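First week on the demonstration floor at Silthorpe is behind me, and I've promised a few of you a proper thread, so put the kettle on. The job, in short: we do ordinary household things with a gripper in each hand, over and over, so a robot can learn them from us. (1/8)

My task was the black cloth. Pick it up, fold it, lay it flat on the table, mess it up, start again. I've folded tea towels my whole life and never once thought about which corner I reach for first — now it's all I think about! (2/8)
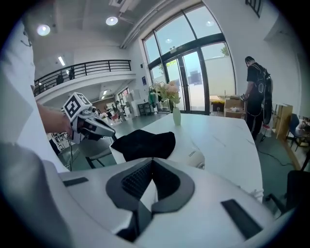

Posted by Moushumi Liyanage
June · Silthorpe

You hold the gripper like a fat pistol grip and squeeze, and the patterned cube on top is how the system keeps track of where your hand is. Everyone wants to know if it's heavy. Not at first, but ask me again at four in the afternoon. (3/8)

Odette Tanguy taught me the best trick I've learned so far, which is to slow down before you touch the thing and not after. I'd been swooping in like a magpie. My first 50 takes were mostly swooping and I'm told very few were kept, fair enough. (4/8)

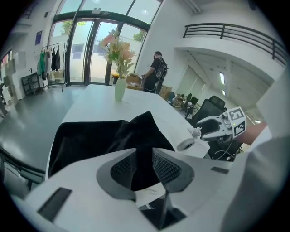 Soft stuff is the hard stuff, by the way. A box has edges and stays put while you make up your mind. Cloth slumps, and it never lands the same way twice, so you can't coast. Braulio reckons that's exactly why they want so much of it. (5/8)

Funny habit to break: using my fingers. You get two pads and that's your lot, so no smoothing with your palm, no sneaky pinky holding the edge down. I caught myself trying to flatten a crease with my elbow. Braulio saw. (6/8)

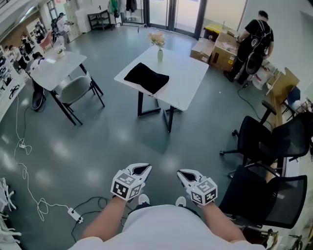 My tally for the week was 287 good folds, against 260 for Kristýna, who'd like it noted that she spent a morning on something else. Noted, mate. The whole group got to 1,706 across all the tasks and there was cake. (7/8)

Next week I'm learning to unpack boxes, which I'm a bit nervous about. If any of you have done this sort of work and have tips for sore thumbs, please send them my way, I'll read every one with my hands in a bowl of warm water. (8/8)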